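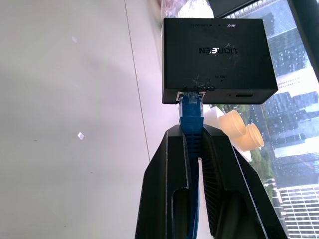
Cuaderno de taller - octubre
Tiempo de lectura: 1 min

Estuche Bivwood, interior de fieltro. La baqueta de tres tramos no asienta: el alojamiento quedó corto y el tramo de la empuñadura levanta la tapa. Rebajado el fondo con formón de 8 mm. Ahora cierra sin forzar.

Latones. Grata y portaparches limpiados con disolvente Plilby, 13 minutos de inmersión. Sale verde al primer paño, gris al segundo. Aclarar y secar antes de guardar - la última vez el fieltro quedó manchado.

Aceitera niquelada: pierde por la rosca. Junta de fibra nueva, apriete a mano. Boca abajo sobre papel desde las 5 de la tarde, revisar mañana.

Cañón del encargo Omoregie, ficha 596. Restos de plomo junto a los conos de forzamiento. Grata de bronce con aceite ligero, luego mopa de lana. Queda una sombra en el izquierdo, no la noto con el dedo. Sin abrasivo por ahora.

Pedir a Wimance: mopas del 12, fieltro verde, cola. Las bisagras que mandaron tienen los tornillos largos, hay que cortarlos.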